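Budgeting for a multi-finger hand vs. a plain two-jaw gripper: talk me out of it (or into it)
Posted in: Equipment and Purchasing 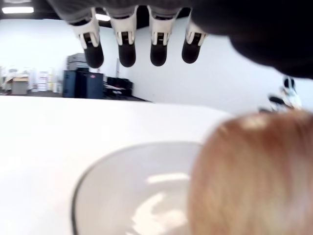 Before anybody prices fingers, price the spares, wrote Dong-hyun Woo, first reply in. The quote you get is for the hand on the day it ships. Ask what one finger costs in year two and how long it takes to arrive. If the rep changes the subject, you have your answer.

benchrat_tom
OK, fair, and thanks for the quick reply. I should have put more in the first post. We do small-batch packing and sorting, lots of odd shapes, bowls and soft round stuff mostly. My boss came back from a trade show in February convinced we need a four-finger hand. I've been told to put a number in next year's plan. The Pandau rep says their hand "pays for itself." I asked pays for itself out of what, and he sent me a brochure.

I'm not against it. I just can't find one person who bought one, ran it through a busy season and will tell me what it cost them all in.

mill_and_drill
You can't find them because most of them are back on two jaws.

kestrel88
That's not true and you say it in every thread. We have two multi-finger hands on the floor and they work. They're slower than the jaws on boxes. On round things with no flat sides they're better. Use the right tool.

mill_and_drill
Better by how much? Got numbers?

kestrel88
Over one month on the Graneck unit we logged 2,462 picks and 41 drops. Same parts, same table, jaw gripper the month before had 109 drops on close to the same volume. So yes, numbers.

mill_and_drill
Who set up the jaws? Did you have the right pads on? I've seen those comparisons. Somebody spends six weeks tuning the new toy and compares it to an old gripper with worn rubber.

kestrel88
The pads were new. I put them on.

D_Woo
Both of you can be right. 41 against 109 is a real difference if a drop costs you a part. If a drop costs you four seconds and somebody picks it up off the table, it's worth very little. Tom, what does a drop cost you?

benchrat_tom
Depends. A ceramic bowl is a write-off. Anything soft gets set aside and looked at. I'd have to go dig for the real figure, we don't track it separately.

D_Woo
Then track it before you buy anything. Get a clipboard. One month. If you go to your boss with a hand price and no drop cost, all you have is a price.

palletjack_lou
I'll say what I always say, the arm and the hand are maybe half the bill. We budgeted for the hand and forgot:
mounting plate
second cable set
the controller license, which renews every year (read the small print on this one)
a safety review, because the tool changed
somebody's time. A LOT of somebody's time

The last one never goes on the purchase request and it was our biggest cost by a mile.

benchrat_tom
Did the license thing come up with Gellum? Their quote is the lowest I've got and it's one page long. Makes me nervous.

palletjack_lou
Ours was a different outfit so I can't speak to Gellum. One page would make me nervous too. Ask for the renewal price in writing and ask what happens if you don't renew. Does the hand still close?

kestrel88
To be fair to the sellers, the fingertips on ours have been fine. I expected to be replacing them constantly. We've swapped 7 since we got it and most of those were from one bad week when the table height was set wrong and it was poking the surface.

mill_and_drill
So, operator error, which also costs money, which also isn't in the brochure.

kestrel88
Jaws get crashed into tables too.

mill_and_drill
And you bolt on a new pad for the price of lunch.

anneke_p
Has anybody rented? Phùng does short-term leases on hands, or did last time I asked. We took one for a quarter. I'm lukewarm on the hand itself but the lease was worth it, we learned our parts were too heavy for it and sent it back. Would have been an ugly thing to own.

benchrat_tom
Didn't know leasing was an option. Do they take the setup fee off if you buy later?

anneke_p
Part of it. Haggle. And check who pays shipping both ways, we got stuck with the return.

D_Woo
I'd still be careful with a lease. Three months goes fast when the first one is all setup. If you do it, have your test parts picked out and your jaw numbers written down before the crate shows up. Also decide in advance what result would make you say no. I have sat through a lot of trials and very few had a "no" in them from the start.

mill_and_drill
Finally something I agree with.

benchrat_tom
All right. Plan for now is drop tracking through the spring, put a lease line in the budget in place of a purchase line, and get the renewal terms out of Gellum and Pandau in writing. Boss won't love it. He's already told people we're getting one.

kestrel88
Put money for fingertips in the lease line too. They bill you for wear.

palletjack_lou
And hours!! Put the hours in. Even if they make you take them out again.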